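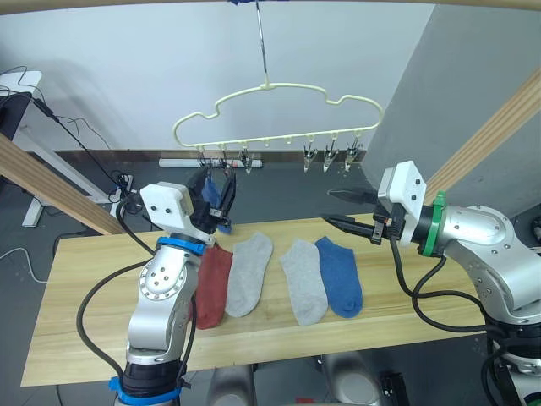 Gruvgate House: walk-through before the engaged couples weekend

Do this the afternoon before. Mark OK, FIX or ASK and write a comment even if its short. Comments below are from the April round, left in so whoever goes next knows where to look.

OUTSIDE AND ARRIVAL

Driveway and gate. OK. Gate latch sticks, lift and push.

Steps to front door. FIX. Second step rocks. Taped it off, everybody used the ramp side. Steinbach quoted for a new tread, no date yet.

Porch light on timer. OK. Set for 6 pm. Couples driving in from work get there in the dark, so check the timer hasn't reset after a power cut.

Sign at the turn. ASK. Gone again. One couple drove as far as Nitmont and came in an hour late, not speaking to each other. Not a great start to a weekend on communication.

MAIN ROOM

Fire exits, both. OK. Rear one had the flip chart in front of it. Moved. Please dont put it back there, it goes by the piano.

Extinguisher. OK. Tag in date, needle in the green.

Smoke alarms. FIX. Hall one chirping. New battery in, still chirped, swapped the whole unit.

Chairs. OK. Sat in all of them. Two with loose backs went to the shed. Set in pairs, angled, with enough gap that a couple can talk without the next pair hearing. Last time they were too close and people whispered through the money session.

Cords. FIX. Projector cord ran across the walkway. Rerouted along the wall, tape is in the blue tub.

Candles for the Saturday evening prayer. ASK. House rules say no open flame. Somebody lit real ones anyway last fall. Battery ones only, and check them, half were dead.

QUIET ROOMS (for one couple with a mentor couple)

Doors close but do NOT lock. OK in rooms 2 and 4. Room 5 had a key in it. Key now in the office. Anyone should be able to walk out of a hard talk without asking.

Window in door or door left ajar. OK.

Tissues, water, clock the mentors can see. FIX. No clock in 4.

Sound. ASK. You can hear everything from room 5 in the pantry. Don't use it for the family history session. People say things in there about parents and exes that they've never said out loud. Use it for coats.

Card with phone numbers. FIX. Old card. Reprinted: counselor on call, the domestic violence hotline, nearest ER. One on the back of every restroom door too, both restrooms, small tear-off slips. Check the slips. If some are missing, refill and say nothing about it to the group.

SLEEPING

Men's wing, women's wing. OK. Beds made up. Already married couples helping out get the two rooms over the garage.

Carbon monoxide alarm over the garage. OK. Tested, loud.

Hall night lights. FIX. Bought 5, used 4, spare is in the kitchen drawer.

Bunk rails. OK. One bolt finger tight, tightened.

Spare room held back. ASK. Keep one bed free and dont give it away to latecomers. If a couple calls off the engagement mid weekend one of them may want to be somewhere else that night. Has happened. Both were glad later, far as I know, but that Saturday was rough and we had nowhere to put her.

KITCHEN

Fridge temp. OK. 38.

Allergy list posted. FIX. Was last year's list. Forms ask about food but the answers sit in the Pivero signup and no one prints them. Print them.

Gas off at the stove. OK.

First aid kit. FIX. No burn gel, three bandaids. Restocked.

Coffee. OK. Plenty. Decaf low.

PEOPLE

Mentor couples background checked. ASK. One pair still pending at time of writing. They can serve food, no one on one until it clears.

Everybody leading has read the one page on warning signs. FIX. Handed out again. Main points: one answers for both every time, one is scared to disagree, one keeps checking the other's phone. Talk to them seperately. Never raise it in front of the partner.

Evening sessions done by 9:30. OK on paper. Ran to 10:45 last time. Tired people fight. Whoever has the bell, ring it.

STILL OPEN
Front step
Sign at the turn
Clock for room 4
Background check, one pair
More decaf

Keys back in the lockbox, scramble the dial.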